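Utensil Sort, Two-Arm: finger comparison set

README

Contents
Summary
Hardware
Task
Recording
File layout
Labels
Splits
Results so far
Known problems
Changes
Use and contact

Summary

Teleoperated episodes of a two-arm tabletop cell picking up loose kitchen utensils and putting them into wire mesh baskets. The set was made to compare two finger designs on thin, flat and long-handled objects, using the same arms, the same table and the same operators. It holds 627 episodes. Of these, 399 were recorded with the Zakley fingers and the remainder with the Lâm fingers. The imbalance is real and has not been corrected by dropping episodes; see Splits.

The set is small and narrow. It should be good enough to fine-tune a policy that already knows how to grasp, and to look at how finger geometry changes the approach an operator chooses. It is too small to train anything from scratch.

Hardware

Arms: two Sterkent arms, mounted on opposite sides of a wooden-topped table on a black metal frame. Joint limits are set in software so that neither elbow can go below table height. The controllers run independently and share a clock over the cell network.

Fingers, Zakley: straight parallel fingers with a flat rubber pad. Stiff. Narrow at the tip, which lets them get beside a handle that is lying close to its neighbour.

Fingers, Lâm: compliant fingers with a curved inner face. They wrap round handles well and centre the object as they close. The tips are thicker than the Zakley tips and need more clearance on either side.

Both finger sets fit the same gripper body and use the same screws. The stroke is the same. Grip force is limited by motor current and the limit was left alone when the fingers were changed.

Cameras: one Vandell head camera looking down at the table, and one wrist camera on each arm. Exposure and white balance are locked at the start of a session. Autofocus is off.

Control: leader-follower teleoperation with gripper triggers. There is no force feedback to the operator. This matters for the knives and the offset spatula, where the operator has to judge contact with the tabletop by eye.

Task

Utensils are laid out on the tabletop and the baskets stand along the far edge. The operator clears utensils into the baskets, using whichever arm is closer. Handing an item from one arm to the other is allowed. Pushing an item to free it from its neighbour is allowed and is labelled separately.

Object pool: silicone, wooden and metal spatulas, slotted turners, scrapers with long handles, and knives. A box grater is kept at the back of the table as an obstacle and is never a target. Some episodes start with utensils already in the baskets, so that the policy sees a basket with something sticking out of it.

Layouts came from a printed card deck made by Jairo Usuga. The cards fix which items are out and which basket is the target, and leave angle and spacing to the operator. Each card was run with both finger sets where time permitted.

Recording

An episode lasts up to 45 seconds. The operator starts and stops it with a foot pedal. On a timeout the episode is kept and marked incomplete. An arm fault ends the episode and it is kept with the fault code.

Five operators took part. Operator identity is stored as a letter and is constant across sessions. Two letters have no Lâm episodes at all.

Proprioception is logged at the controller rate and resampled to the head camera timestamps. The raw stream is included for anyone who would like to resample it differently.

File layout

episodes/ one directory per episode
episodes/ID/head.mp4 head camera
episodes/ID/wrist_l.mp4, wrist_r.mp4 wrist cameras
episodes/ID/state.parquet joint positions, gripper opening, motor current, resampled
episodes/ID/raw.parquet as above, controller rate
episodes/ID/meta.json fingers, operator, card, outcome, fault code
calib/ camera intrinsics and hand-eye transforms, by session
cards/ scans of the layout deck
splits/ text files of episode IDs

The fingers field in meta.json takes the values zakley or lam (no accent, lower case). Older copies of the loader expect a field called gripper_type. That field is gone.

Labels

Outcome is one of complete, incomplete, fault. Every grasp attempt carries a start time, an end time, an arm, an object class and a result: held, slipped, missed, or pushed. Attempts were labelled from the head video by Hildegard Meinecke and checked against gripper current by Uwe Lammers. Where the video and the current disagreed, the video label was kept and the attempt got a review flag.

"Slipped" means the object left the tabletop and then left the fingers outside a basket. An object that rotates in the fingers and is still carried counts as held. Earlier internal notes counted rotation as a slip, so figures quoted from those notes will not match.

Splits

splits/train.txt and splits/test.txt are divided by card, so no layout card appears in both. splits/paired.txt lists only the episodes whose card was run by the same operator with both finger sets. Use the paired list for any comparison between fingers. The full list leans towards Zakley in the early sessions, when operators were still learning the cell, and a straight average makes the Zakley fingers look worse than they are.

Results so far

On the paired list the Lâm fingers slip less often on round wooden handles and on long-handled scrapers. The Zakley fingers miss less often on anything flat, knives in particular, where the Lâm tips tend to ride up over the blade or the edge of the handle. Operators using the Lâm fingers push more before grasping. We have left this at the level of a direction; the per-class counts are too thin for a table.

Reaching into the baskets is harder with the Lâm fingers if a utensil is already leaning out towards the arm. Knut Görtz has suggested a cut-down tip. It has not been made.

Known problems

The cable bundle on the left arm can hang across a basket and hide part of it from the head camera. Use the wrist view if basket contents matter.

Metal blades blow out in the head camera at some angles. Depth was dropped from the release for the same reason.

Floor, cabling and neighbouring equipment are visible past the table edges and move between sessions. Crop to the tabletop if your model is sensitive to background. A crop polygon is given in calib/ for each session.

Wrist calibration drifts after a finger change. Sessions in which the hand-eye check was skipped have hand_eye_checked set to false.

Changes

March: paired split added, gripper_type removed, review flags added to attempts.

Before that: first internal copy, no raw stream.

Use and contact

Free for research and teaching. Please keep this file with any copy. Loader bugs go to Lukian Harasym, labelling questions to Hildegard Meinecke.

Head camera, utensils laid out between the arms:
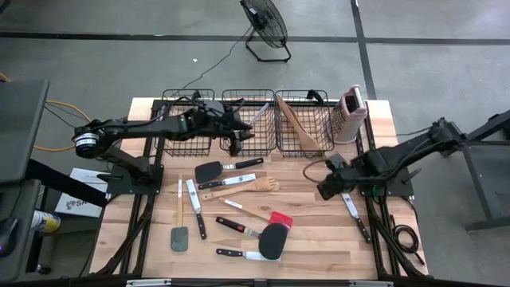
Manipulation Group | Gripper and End-Effector Testing

README maintained by Lukian Harasym. Send corrections with the episode ID and, where it applies, the attempt start time.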